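How to descale an electric kettle with vinegar

Print this page | E-mail to a friend
Reading time: 2 minutes

By Hanne Brynjólfsdóttir

If your tea has a film on top or the kettle has become noisy, limescale is the likely cause. White vinegar will shift it. Do not use malt vinegar, as the smell hangs about for days.

Unplug the kettle and let it cool. Empty it and tip out any loose flakes. If there is a filter in the spout, take it out and put it in a cup of vinegar while you do the rest.

Fill the kettle halfway with equal parts white vinegar and cold water. Put it back on its base and bring it to the boil with a window open. Switch it off at the wall and leave it for 60 minutes. For thick scale, give it 90.

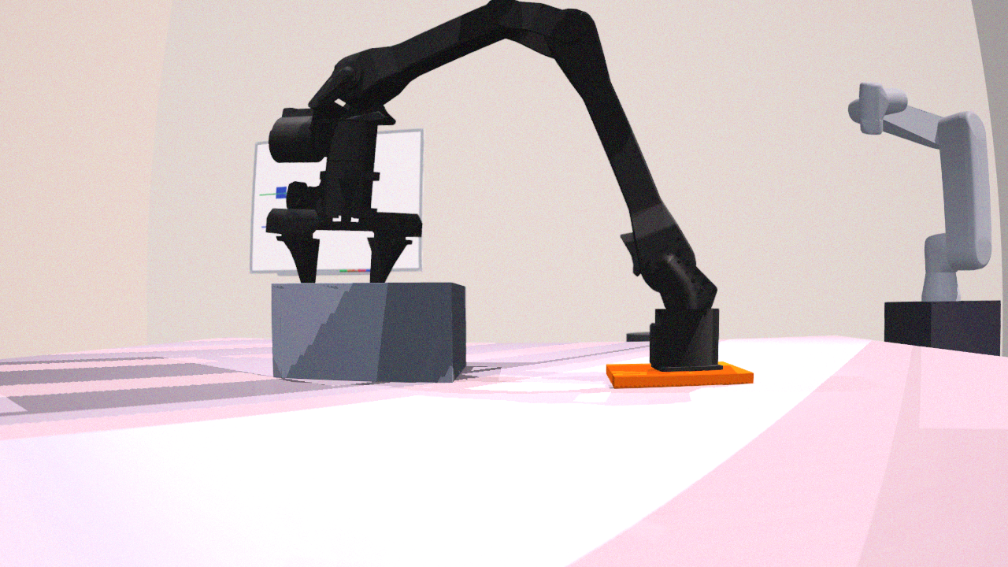

Black arm over a pink-and-white tabletop, with a grey box.

Pour the liquid away down the sink. Wipe the inside with a soft cloth, going over the bottom and the water line. Steel wool will scratch the metal, and scale comes back faster on a scratched surface. Never put the whole kettle under the tap or let water get into the socket underneath.

Fill with fresh water, boil and throw it away. Do this 2 times, or once more if you can still smell vinegar. Rub the filter with an old toothbrush, rinse it and clip it back in.

Citric acid works too and has less smell. Stir two tablespoons into a litre of water that has just boiled, leave it for 20 minutes and rinse in the same way. Do not mix it with bleach or any other cleaner.

In a hard water area, descale every month. Elsewhere, every three months is enough. Emptying the kettle at night slows the build-up.

Print this page | E-mail to a friend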